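3.2 Listening conditions and the choice of reissues

The second part of our study asks how listeners judge a remastered album when they already know the first edition well. We selected 30 albums of electronic dance music which had been reissued by two small labels, Niline and Clulis. For each album there was an original disc and a later edition with an added disc of remixes and live recordings. We did not include editions where the order of the songs was changed, as this would make the comparison too difficult.

The listeners were 100 persons who buy records regularly. They heard each pair of tracks at the same loudness level, which was set by hand before the session in April. In the earlier work on the Galanis catalog, the level was not controlled, and we believe that a part of the preference for the new editions reported there comes only from the louder sound. Every listener heard 15 pairs and wrote a short comment after each one.

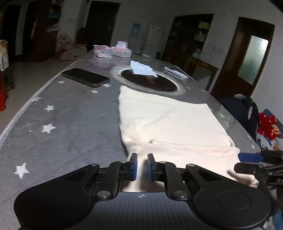
Figure 4. Two black grippers with blue pads at a cream-white cloth.

The comments were more difficult to analyze than the scores. Many listeners used the word "warm" for the original discs, but they did not mean the same thing by it. For some it was the bass, for others the small noise between the songs. We therefore grouped the comments by the part of the track which they speak about, and a comment which speaks about two parts was put in both groups. The bass line and the drum loop are often held so close together in this music, like the two fingers in Figure 4 with the fold of cloth between them, that listeners could seldom comment on one without the other. These comments form the largest group.

The added discs gave a different result. Live versions were liked less than the album versions in almost all cases, but the listeners said that they would still pay for them. Rare mixes from the Tisley sessions were the exception, and they are discussed separately in Section 3.3, together with the question of the price.

Shares 15
Comments 0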